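Quatro mil exemplos limpos valem menos do que parece

Quem trabalha a ensinar braços robóticos por demonstração acaba por ouvir sempre a mesma pergunta: quantos exemplos tens? É uma pergunta fácil de responder e por isso toda a gente a faz. Eu também a fiz durante muito tempo. Hoje acho que serve de pouco, e que a insistência nela leva as equipas a recolher dados maus com grande disciplina.

Explico com um caso nosso. No projeto Tulora tínhamos como meta 4000 demonstrações de tarefas simples de bancada. Pegar numa peça, pousá-la noutro sítio, tirar uma coisa de dentro de outra. Os operadores faziam turnos de três horas e cada um entregava as suas gravações ao fim do turno. Quando uma corria mal, apagava-se e repetia-se. Ao fim de algumas semanas chegámos ao número e treinámos o modelo.

O modelo era bom enquanto tudo corria bem. Se a garra fechava um centímetro ao lado da peça, ficava parado, ou levantava a mão vazia e seguia para o destino como se levasse alguma coisa. Nunca tinha visto ninguém falhar e corrigir. Nós tínhamos deitado fora essas gravações todas, uma a uma, por estarem "sujas".

A Haf Wogan, que coordenava os turnos, já tinha avisado. Pediu que se guardassem as tentativas falhadas desde que o operador recuperasse e acabasse a tarefa. Responderam-lhe que isso ia baixar a qualidade média do conjunto. Baixava, de facto, se por qualidade se entender que os gráficos ficam todos parecidos.

Acabámos por recolher mais 200 demonstrações com outra regra: ninguém apaga nada que termine bem, mesmo que pelo meio haja três tentativas. Treinado com essas em cima das anteriores, o modelo passou a tentar outra vez quando falhava. Não passou a acertar sempre. Mas um robô que tenta de novo é útil, e um que finge ter a peça na mão dá mais trabalho do que não ter robô.

O Rhodri Lloyd discorda de mim em parte, e vale a pena pôr aqui o argumento dele. Diz que as falhas ensinam maus hábitos, que o modelo imita a hesitação do operador e fica lento, e que mais vale ter poucas correções, feitas de propósito, do que muitas ao acaso. Tem razão quanto à lentidão, que vimos nos nossos testes. Quanto às correções feitas de propósito tenho dúvidas. Quando se pede a alguém que falhe, a pessoa falha sempre da mesma maneira, com cuidado, e já a saber como vai sair dali.

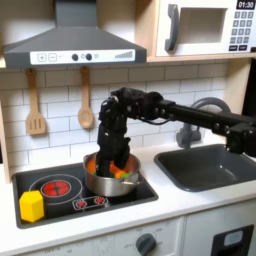
A escolha das tarefas sofre do mesmo mal que a escolha das gravações. Prefere-se o que se grava depressa: um cubo sozinho numa mesa lisa, com espaço à volta. Uma panela com legumes de brincar, como a desta cozinha, obriga a outra coisa -- os dedos entram no meio das peças, tocam em várias e têm de ficar com uma. Além disso a panela é de metal polido e reflete, e isso já basta para complicar a vida a quem depende de câmaras. Numa tarefa assim um operador faz menos gravações por turno. Eu trocava de boa vontade um dia inteiro de cubos por 35 destas.

O problema é que as contas são feitas por gravação. Enquanto o relatório mensal tiver uma coluna com o total e nenhuma com a variedade, os operadores vão fazer o que qualquer pessoa sensata faria, que é escolher a tarefa rápida. Não os censuro.

O que proponho é modesto. Guardar as recuperações. Registar, para cada sessão, o que mudou em relação à anterior: a posição dos objetos, a luz, a pessoa ao comando. E deixar de pôr o total na primeira página. Na Plidov experimentámos isto desde setembro, com resistência de quem paga, e o total desceu bastante. Ainda não sei dizer se o próximo modelo vai sair melhor em tudo. Nas tarefas de bancada que já testámos, saiu.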